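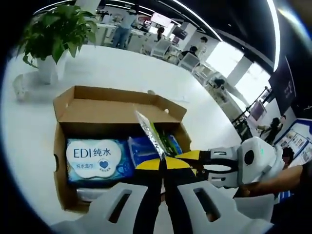
Segmentation of box-packing recordings: fixed thresholds or learned boundaries?
Forum: Perception and Planning Software

Posted by llanglois, 28/01/2020

I am writing on behalf of the data tooling group for Fumix. Our present task is the packing of soft goods, such as wet wipes in blue packaging, into an open cardboard box with hand-held grippers. We hold 3,000 recordings and must divide each one into approach, grasp, transfer and release before it goes to policy training.

The current release of our segmenter marks a grasp when the finger opening stays below a fixed threshold for 8 consecutive samples. This is adequate for rigid items. With crinkled packages the fingers continue to close after contact, and the boundary is placed late. We request comments on whether the threshold should be retained.

Léonie Langlois
Fumix data tooling

Reply by totirach_dev

Our recommendation is to retain it and to add a second condition on finger velocity. In the Totirach pipeline a grasp begins at the first drop in closing speed, provided that the opening is already decreasing. The rule can be read and audited by any member of staff. A learned boundary model cannot be audited in the same manner, and it must be retrained whenever the items change.

Reply by m_aravena_sw

I must disagree with the previous reply. Closing speed depends heavily on the operator. When we applied a velocity rule to the Aravena set, slow operators produced two or three false grasps per item. We replaced it with a small temporal model that takes wrist images and finger opening together. It required 20 labeled recordings per operator.

Reply by totirach_dev

Were those false grasps counted before or after smoothing? Our rule assumes a filtered signal. Without the filter I would expect the result you describe.

Reply by m_aravena_sw

Before smoothing. I accept the point in part. The filter also moves the release boundary, however, and for packing the release matters more to us than the grasp. A slim package left standing at an angle in the box may have been let go well before the hand withdraws.

Reply by jasto_ops

Jasto runs both methods and sends a recording to manual review when the boundaries differ by more than 2 frames. Please confirm also that the image and finger streams share one clock. Ours did not until June, and a good part of our "late" boundaries were timestamp errors.

Reply by llanglois

The streams are aligned at export, not at capture. I will check the offset first and post the figures in this thread. The threshold will remain in place until then.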